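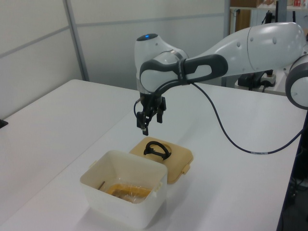

Gyula Deák reckons I'm measuring the wrong thing altogether, and he has told me so in the comments of my last two posts, so let me put it to the wider site before one of us gets banned.

We train a policy on demonstrations to handle a plastic bin and its separate lid. I ran 1,370 trials across 7 starting layouts and 3 checkpoints, and the write-up claims that adding wrist force readings to the camera input makes the lid part of the job more reliable. The gain is there with every checkpoint. It is also almost entirely there in 2 of the 7 layouts, and in the other five you could swap the columns and I wouldn't notice. Gyula says that isn't a result, it's a coincidence with a bar chart. Is he right? And do I report the average, the layouts one by one, or take up gardening?

Remo Amato
asked 10/17/22

Liliana Ferraro

He's half right, which he will enjoy far too much.

Your trials aren't independent. All the runs from one layout share the same lid position, the same reach and the same awkward angle, so what you have is much closer to seven observations than to 1,370. Resample by layout when you work out the interval. It will come out depressingly wide. Print it anyway.

Then go and look at the two layouts where the force readings helped. My money is on the gripper hiding the very bit of the lid it needs to get to. 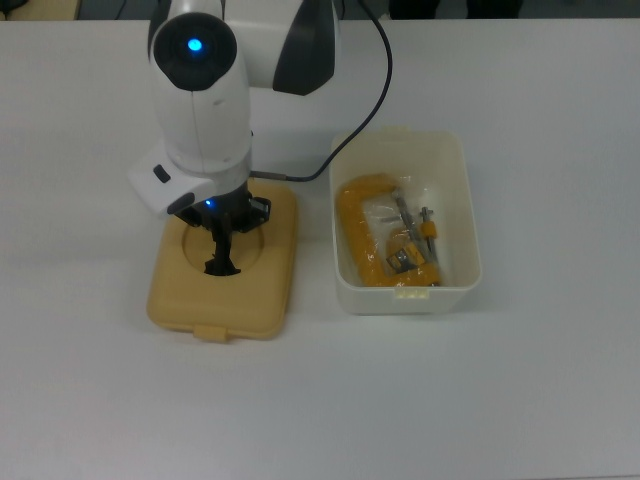

If the head camera loses the contact point at that stage, the policy has only touch to go on, and a force signal ought to matter there and hardly anywhere else. That would be a far better paper than "it's a bit better on average". You can test it cheaply: mask the same region of the camera input in the other five layouts and see whether the gain turns up there as well. If it doesn't, Gyula gets his coincidence and you get your gardening gloves.

Report every layout in the main table. People who put them in the appendix are hoping you won't scroll, and we had a reviewer on the Flunis work who scrolled.

Mirko Carbone

Just use more seeds. We had this on Zeman and more seeds fixed it.

Krum Mujić

More seeds will give you a very precise answer about the same seven layouts, Mirko.

Agree with Liliana on the masking test. One thing to add: check who reset the bin between trials. On Busport we did all the baseline runs first and the new method after, by which time whoever was resetting had got much neater at it, and for a fortnight we were terribly proud of our algorithm. Shuffle the two methods within each layout and keep the order hidden from the person doing the resets. If your runs are already done in blocks, say so in the paper and redo at least the two layouts that carry the claim.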